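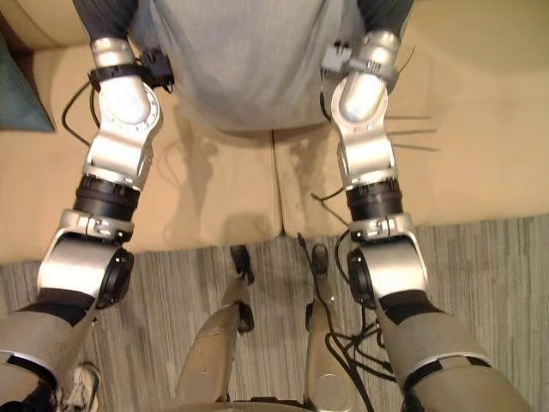 客厅里的人形机器人:一学期示教数据采集小结

课程项目报告,Jenulach 小组,2019-01-15

先交代一下我们到底干了什么。题目报上去的时候写得很大,叫“面向家居环境的双臂模仿学习”,开题时老师看完只问了一句:数据从哪儿来?我们四个人互相看了看,谁也没答上来。于是这个学期剩下的时间,基本上都花在回答这句话上了。模型当然也训了,后面会讲,不过这份报告里大半篇幅是采数据,因为我们的时间就是这么花掉的。

组里分工是这样:Mariama Atinga 管采集软件和时间同步,Yayra Sarpong 管标注,Gaspard Gilbert 负责训练,我(Araba Abugri)负责现场,也就是站在机器人旁边喊“开始”“停”“重来”的那个人。喊了一学期,嗓子倒是练出来了。

一、任务怎么定的

我们一开始想做厨房任务,后来放弃了,水和电都太麻烦。客厅就友好得多:沙发、地毯、抱枕,摔了碰了都不心疼。最后定下来五类动作:把枕头从地上捡起来,把枕头放到沙发上,把抱枕挪个位置,双手递东西给人,还有一类我们叫“扶手”,就是人和机器人面对面,人带着它的两条胳膊走一段轨迹。最后这类本来不在计划里,是 Mariama 调试的时候顺手录的,回放出来特别顺,大家一看,哎,这个好,就加进去了。

为什么要人带着走呢?我们试过用手柄遥控,录出来的轨迹一顿一顿的,像在下楼梯。人直接带着胳膊走,速度曲线就圆润多了,肘部怎么让开也很自然。缺点也很明显,人会出现在头部相机的画面里,衬衫占掉一大块。Gaspard 为这事跟我吵过两回,他担心网络学到的是“看见衬衫就抬手”。他的担心有道理,后面第四节有对照结果,先按下不表。

二、采集流程

每次采集叫一“场”,一场录30条,录完必须休息。这个规矩是吃了亏才定的,早期我们一口气录到晚饭,最后那一批里示范者的动作越来越敷衍,捡枕头捡得像在踢枕头,几乎全删了。

一条示范的流程大概是:我摆好东西,报编号;Mariama 检查头部和手部相机有没有都在出图;示范者就位,我喊开始;做完以后停住不动,数三下再喊停。数三下很重要!没有这段静止,后面自动切分就找不到结尾,Yayra 只能一条一条手动拖进度条,她拖到第二个星期的时候已经不太想跟我们说话了。

摆东西也有讲究。刚开始我总把枕头放在差不多的地方(人真的很懒,手会自己往老地方放),结果模型训出来只会去那一个点捡,枕头往旁边挪一掌的距离它就抓空气。后来 Yayra 写了个小脚本,随机抽位置和朝向,屏幕上显示什么我就照着摆什么,包括一些很别扭的位置,比如紧贴着机器人的腿,或者一半塞在沙发底下。别扭的位置最难录,可偏偏也最有用。

三、手部相机的那些事

头部相机看全局,手部相机看近处,这个组合听起来很美。实际用下来,手部相机的脾气大得很。它看到什么完全取决于手腕怎么转,有时候画面里全是地毯,有时候一大半是衣服。地毯的纹路又细又密,一条一条的,手一快就糊成一片灰,特征点满地乱跑。我们把示范者的速度压下来以后好了不少,代价是每条都变长了。

衣服遮挡是另一个坑。袖子和裤腿都是黑的,布料一堆起来,图像里就是一大块没有信息的暗区,手指从底下露出来。曝光算法看见这么多黑,就拼命往亮了调,白枕头立刻过曝,边缘都没了。我们先是固定曝光,枕头有边了,手指关节那一段又看不清。来回试了几轮,最后选了一个中间值,写死在配置文件里,谁都不许动。(动过的人请自觉请大家喝奶茶,是的,我请过。)

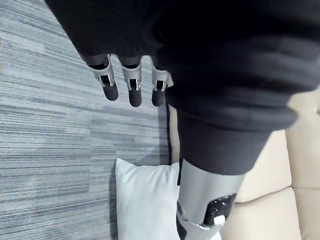 Gemma Lambert 读完初稿以后提了个意见,说遮挡严重的片段不要急着删,应该先单独打标签,训练时按比例混进去,因为真正部署的时候遮挡照样会来,模型总得见过才行;她还问我们删数据的标准有没有写下来,还是凭当时的心情。

说实话,前半学期就是凭心情。收到这条意见之后我和 Yayra 坐下来补了一份标准,放在附录里,大意是:传感器丢帧的删,示范者中途反悔的删,单纯看不清的一律留下,打“遮挡”标签。然后我们把回收站里还没清空的部分又翻了一遍,捞回来不少。没清空真是万幸。

四、数据量和初步结果

截至写报告时,能用的示范一共903条,分布很不均匀,捡枕头最多,双手递东西最少。递东西少是因为要两个人配合,一个示范一个接,还得约时间,期末前谁都约不齐。

训练用的是很普通的行为克隆,两路图像加关节角,输出下一小段关节目标。Gaspard 跑了几个版本,这里只说最有意思的两个发现。

第一,随机摆放确实管用。只用早期固定位置数据训的模型,换个位置基本就不行;加上随机摆放的数据以后,它至少会朝着枕头的方向去了。去了不等于捡得起来,手指合拢的时机老是偏早,这个我们还没解决。我猜跟数三下有关系:每条结尾都有一段静止,模型可能学会了“快到了就别动”。Gaspard 觉得是动作片段取得太短。我们打算各自验证,输的人负责下学期的采集排班。

第二,衬衫问题。我们把“扶手”类里有人的画面做了裁剪和随机遮盖,跟原图训的版本对比。原图版本在没有人的时候明显迟疑,胳膊抬到一半会停住,好像在等谁;遮盖版本好一些,但也没有完全好。所以 Gaspard 基本说对了,这里正式向他认错,白纸黑字,请他不要再提了。

五、踩过的坑,留给下一组

线缆一定要留够长度再理顺。我们有19条示范是因为线绷紧了,胳膊走到一半被拽住,力矩读数跳得很难看。地上的线也要看着点脚下,录到兴头上真的会忘。

时间戳统一用一台机器的。Mariama 花了整整两个晚上查一个“手比眼睛快”的怪问题,最后发现两路相机各用各的钟。

文件名里别写中文,也别写“最终版”。我们硬盘里现在有“最终版”“最终版2”和“这个才是”,三个内容都不一样。

示范者要轮换。每个人的习惯差得很远,Yayra 喜欢从侧面包过去,我喜欢从上往下抓,混在一起训,一开始模型会犹豫,轨迹走在两种抓法中间,哪边都够不着。后来我们在元数据里加了示范者编号,训练时作为条件输入,情况有改善,但样本太少,还不敢下结论。

急停按钮放在喊口令的人手里,别放桌上。

六、接下来

下学期的计划是把双手递东西那一类补齐,再把枕头换成几种不同大小和颜色的,看看模型到底认的是枕头还是“一团白的东西”。标注工具 Pratodo 是 Yayra 自己写的,目前只能在她的电脑上跑,她答应四月之前整理出一个别人也装得上的版本。Gaspard 想试试换一种动作表示,我没太听懂,他画了两次图我还是没太听懂,等他写出来再附上吧。

附录A是删除标准,附录B是采集场次表,附录C是配置文件里那些不许动的参数。场次表前几场的备注栏是空的,那时候还没想到要写。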